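Fillero Bench Cell: Setting Up and Care

Sold and serviced by Kowalczyk Food Equipment

The Fillero is a table-top cell for assembling filled buns from prepared ingredients. It consists of one arm, a two-finger gripper, a wrist camera, a serving tray and a set of open containers. The cell is intended for kitchens and test kitchens where the menu changes often and the table is set out again at the start of each shift. Installation is carried out by our own fitters. Daily setting up and routine care are the duty of the site and are covered on this page.

Placing the table

The table must stand level on a firm floor, with its rear edge parallel to the wall or cupboards behind it. Allow 700 mm of clear floor in front of the table for the person who refills the containers. Lock the feet before the arm is switched on. A table that has been moved, even for mopping, must be checked against the corner marks before work begins.

Setting out the containers

The tray is placed first, in the middle, and lined with a single sheet of plain paper. Bread goes to the left of the tray. Leaves and cheese go behind it. Patties and tomato share the container on the right, with the patties in the back half and the tomato in front. Containers should be clear and free of labels on the side facing the camera. Leaves should be heaped loosely with their edges upward, and bun halves should lie with the cut side up.

The arm takes one item at a time and returns to its waiting point if the grip is lost. Leaves are lifted by the top edge and carried hanging.

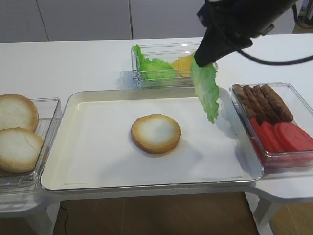
Zdeňka Mikuš has asked whether the grip must be set afresh for every delivery of lettuce, as her kitchen receives crisp leaves one week and soft ones the next. A fresh setting is not normally needed. The leaf setting on the control panel has a soft and a firm position, and the change can be made by any trained member of staff. If leaves tear at the point of grip in the soft position, the finger pads are worn or have been fitted the wrong way round, and the checks in the next section should be followed.

Gripper and finger pads

The standard gripper takes Rokum fingers in black. They are sold in pairs and must be changed in pairs. Each finger is held by one screw at its base and seated against a small step. If the step is not fully home, the tips will meet unevenly and thin items will slide out to one side.

To check the fingers:

Stop the arm and turn the key to Service.
Close the gripper by hand control until the tips touch.
Look along the tips from the side. No light should show between them.
Place a strip of paper between the tips and pull gently. It should come away whole, with a slight drag.
Open the gripper fully and wipe both inner faces with a damp cloth.

Light scuffing on the outer faces does not affect the grip. Nicks, loose edges or lifting on the inner faces mean that the pair should be taken out of use. Inner faces should be inspected every 200 working hours and at any time after the gripper has struck a container rim.
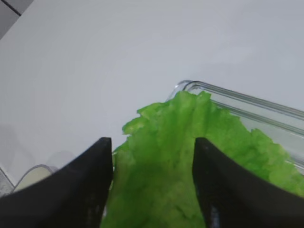

Finger tips at a lettuce leaf, with the rim of a clear container to the right.

Wrist camera

The camera must be kept clean and must not be turned on its mount. Use the dry lens cloth supplied. Kitchen spray must never be used on the lens or the housing. If the mount has been knocked, run the Tray Corners check from the control panel. The check takes the arm to each of the 4 corners of the tray in turn and reports any corner it cannot find. A second failed check should be reported to the service desk, and the mount should be left as it is until a fitter has seen it.

Shadows from the arm can fall across the tray liner. The cell allows for this under ordinary ceiling lighting. Desk lamps and spotlights directed at the tray should be removed.

Cables

Cable wear is the fault our fitters meet most often, and nearly all of it begins near the wrist. The cables must be long enough to let the wrist turn through its full range without pulling at either plug. They must also be short enough to stay out of the food.
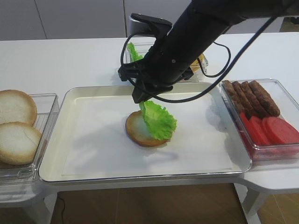
Slack should be judged with the arm lowered over the tray and the gripper closed, as the cables hang differently when the arm is parked. Move the wrist slowly by hand control from one end of its travel to the other and watch both plugs. Wide curves of the kind shown, with one loop bowing out to the left near the gripper and another arcing to the right before it runs up and away, put little strain on the plug. They do need room on either side. Where a loop reaches below the finger tips at any point in the travel, it should be drawn back and held with the soft ties from the service kit. Hard plastic ties must not be used.

After any change to the cables, run one full assembly at slow speed without food in the containers, and then a second with food.

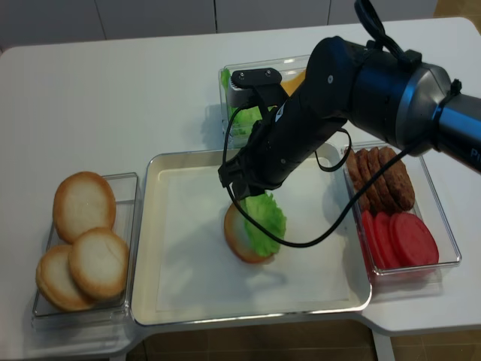

During the second run, the operator should stay beside the stop button and watch the cables at the moment the gripper is lowest. If a cable touches an ingredient, stop the arm, discard the item, clean the cable and take up the slack before continuing.

Cleaning at the end of the shift

Park the arm and turn the key to Off.
Remove the tray, liner and containers for washing.
Wipe the gripper from the wrist downward.
Wipe the cables with a damp cloth and dry them.
Leave the fingers open overnight.

Parts and service

Finger pairs, soft ties, lens cloths and tray liners may be ordered from Kowalczyk by account customers. Repairs to the wrist joint and camera mount are carried out at the Grekow workshop, where the arm must be sent in its original case. Please quote the serial number from the plate beneath the control panel. The workshop is closed for the last two weeks of July.

Page last revised: Saturday, December 9, 2023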